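Home | Newsroom | Press Releases

Dadden Library Opens Its Doors to the Biggest Mending Season Yet

DADDEN, 5th April – The Dadden Public Library is bringing back its Mending Room this spring, and this time it's getting the whole lower floor! Anyone with a ripped jacket, a sweater full of moth holes or a beanbag that has started to leak all over the den is welcome to come in, sit down at a machine and learn how to fix it. It's free, no library card is needed, and kids can come along with a grown-up.

The Mending Room began last November as a one-month trial in the old periodicals corner. We had two sewing machines, one ironing board and a box of donated thread, and we hoped a few people would stop by on their way to pick up a book. By the end of the trial our visitors had finished 1,724 repairs. Coats, curtains, tote bags, a marching band uniform, a set of church kneelers, more pajama pants than we knew existed in town – it all came through, and most of it went home the same afternoon.

"I figured we'd hem some jeans," said Damir Karagiannis, who runs adult programs at the library. "Then a man came in with his grandmother's quilt in a pillowcase and stayed four hours. He'd never threaded a needle before. When he came back the next week he was showing other people how to do it, and I thought, okay, we need a bigger room."

The bigger room is ready. Over the winter the lower floor got new lighting, long cutting tables and enough outlets to run machines along both walls. The Numier Fund, which supports hands-on learning in our county, paid for the wiring and for eight more machines, including a heavy one that can get through canvas and denim without complaint. Dumitrescu Fabrics on Mill Street has given us 700 yards of remnants in cotton, fleece, corduroy and some really wonderful upholstery cloth in colors you don't see much anymore.

That upholstery cloth is headed for our soft goods table, which is new this season and the part we're most excited about. Cushions, floor pillows, draft stoppers and stuffed toys take a little more patience than a hem (the stuffing has a mind of its own), so there will be a helper at that table during all open hours. You'll learn how to open a seam without tearing the cloth, how much filling to put back in, and how to close it up with a ladder stitch so the repair hardly shows.

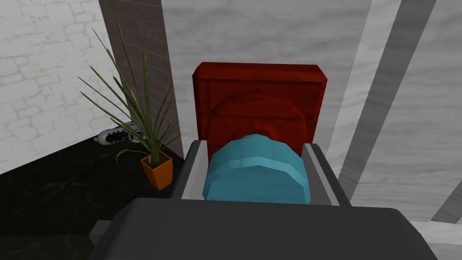

What to Bring

Bring the item you want to fix, washed and dry if it can be washed. If you've saved the button or the piece that came off, bring that too. We have thread, needles, patches, zippers in common lengths and a big bin of filling. If you need an exact color match, it's best to pick up your own thread before you come.

Please leave leather shoes, electric blankets and anything with a motor at home. We'd love to help, but we don't have the tools for it.

Hours and Sign-Up

The Mending Room is open afternoons from one until five, plus two evenings a week for people who work days. The evening dates are posted at the front desk and will change with the school concert calendar. Walk-ins are always fine at the hand-sewing tables. The machines can be reserved in 30-minute blocks through Clilent, the same booking page you already use for study rooms, or by asking at the desk.

We're also looking for people who can darn. Several of our regulars want to learn and our one darner is moving out of state in the summer, so if you can turn a sock heel or rescue an elbow, please come say hello.

About the Library

The Dadden Public Library serves the town of Dadden and the farms and lake roads around it, with books, music, tools to borrow, homework help and a seed exchange in the front hall.

Media Contact

Damir Karagiannis, Adult Programs
Dadden Public Library
Reporters are welcome to visit during open hours. Please check in at the front desk, and ask visitors before taking their picture.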